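Bindden Publishes Good Practice Guide for Two-Arm Robot Cells Working With Textiles

Free document gives small laboratories and workshops a common base for safe setup, cable routing and record keeping

RASANGATE, February - Bindden, the engineering office for small automation, today published its Good Practice Guide for Two-Arm Tabletop Cells. The guide is written for teams that use light robot arms to handle clothes, towels and other soft goods. It can be downloaded without cost from the Bindden website, and it may be copied and shared inside any organization.

Small robot arms are now found in many places where no safety engineer is employed. Large industrial cells have their standards and their inspectors, but a pair of arms on a table is often installed in one afternoon by the same people who will use it. The new guide does not replace any law or standard. It explains in plain words what a team should check, write down and repeat.

"We visited many workshops and we saw good work, but every team had its own habits," said Veronika Kelemen, who led the writing of the guide at Bindden. "One team marks the reach of each arm, the other team does not. One keeps a log of stops, the other keeps it in the head. We wanted to put the good habits on paper, so that a new colleague can read them on the first morning."

The guide has seven chapters. They treat the enclosure, the mounting of the arms, the cables, the shared zone between the grippers, the placing of the textiles, the stop procedure and the daily log.

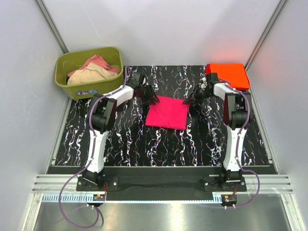
Two arms with open grippers over a folded magenta cloth, with the basket of garments at the left and a folded orange cloth at the right.

The chapter on the shared zone is the longest one. When two arms work on the same piece of cloth, the grippers must come close to each other, and the guide asks that this zone is defined before the first program is run. Source and finished pieces should have fixed places, and no tool or cup should be left on the table during operation.

Cables have a chapter of their own. The guide recommends to clip them along the links, to leave enough length for the full movement of every joint, and to inspect the clips after each 1000 cycles. A loop that hangs free should be checked at both ends of the arm's travel.

The draft was tested by five teams, among them the textile care company Pastine and the training workshop Dönmez. Their remarks changed the text in several places - the daily log, for example, was cut to one page.

"The first log was too long and my operators did not fill it," said Magdy Bouzid, production manager at Pastine. "Now it takes a short moment at the start of the shift. I can see who checked the stop button and when."

Bindden will collect comments from users and plans to prepare a second edition. A printed version for the wall of the workshop, with the checklist only, can be ordered from the same page.

About Bindden
Bindden is an engineering office in Rasangate. It advises small companies, schools and laboratories on the safe use of light automation.

Press contact
Houda Amrani, Bindden Press Office, Rasangate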